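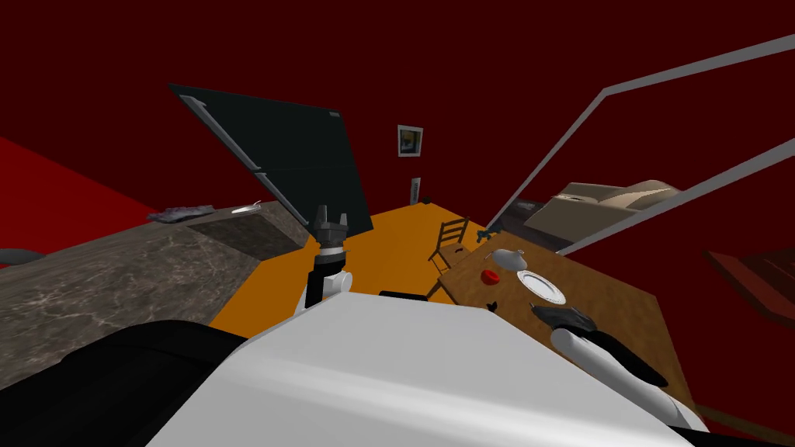

Section 4: Fitting Your Findik Snow Chains

Welcome back! If you've read Section 2 you already know which size you need, so we can get on with the fun part. Please do try this once on a dry driveway in November, well before the first storm, when your fingers still work and you can take all the time you like.

1. Park on level ground, set the parking brake and switch off the engine.

2. Lay the chain out flat beside the drive wheel and run your hand along it to feel for twists. A twisted link will rub the sidewall, so shake it out now.

3. Slide the flexible hoop behind the tire, bring both ends up over the top and join them (the blue end goes into the hook, and it only fits one way).

4. Pull the outer chain snug, close the red fastener, and thread the tensioner through its guide.

5. Do the same on the other side, drive forward very slowly for a few car lengths, then stop and tighten everything again.

Note: The Beddoe and Kamthorpe sets fasten in the same way, but the Kamthorpe has a second tensioner on the inside. Tighten that one first.

Caution: Never fit chains on the shoulder of a busy road. Drive on to a proper chain-up area, even if it means a bit of a crawl.

Caution: Take the chains off as soon as you reach bare pavement. They wear out quickly there, and so do tires.

When you get home, rinse off the salt with plain warm water and hang the chains up to dry before they go back in the bag. Replacement hooks are part 1597 in the Skotedley spares list.

Steps revised by Randi Söderlund and Khang Cù, December 8, 2018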